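Progress report to the Zundside Fund
Small enterprise loans, second period
March 30, 2008
Prepared by Getachew Weldu

Where the money is

Of the 165 applications we received, eight led to loans. The proposal you approved expected more, and I said at the time that the target looked high. I still think so. Sterkico has drawn its full amount. Ung has drawn half and asked for the rest early, which I have refused until we see its accounts.

Flomix reports 2802 "lives improved." I would not repeat that figure to your board. Kgomotso Mofokeng went through their records and found that it counts everyone living in a household where one person attended a single information evening. Attendance is worth knowing, but it tells us nothing about income, and income is what the loan agreement names.

Repayments

Five borrowers are paying on schedule. The other three have asked for more time, and Ľubomír Danko is against granting it to all of them on the same terms. I agree with him. One has a late customer and a signed order to show for it. The other two sent us revised forecasts that look a lot like the old forecasts with the dates moved.

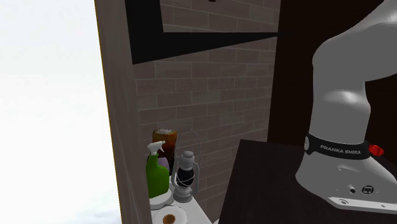
Measuring results

The scoring method we were asked to use gives every borrower a social return between "good" and "excellent." I have trouble with a scale that has no bottom half. Vy Khổng tried it on a business that closed last year and it still came out as "good." We will keep filling in the form, as the agreement requires, but I suggest you read the repayment table first.

Nga Cao is calling former applicants we turned down, to find out how many got funding elsewhere or did without. If most did fine, our claim to be filling a gap needs another look.

Next period

No new loans before July. The Ung decision will come to you in writing once the accounts arrive. I am not asking for additional funds.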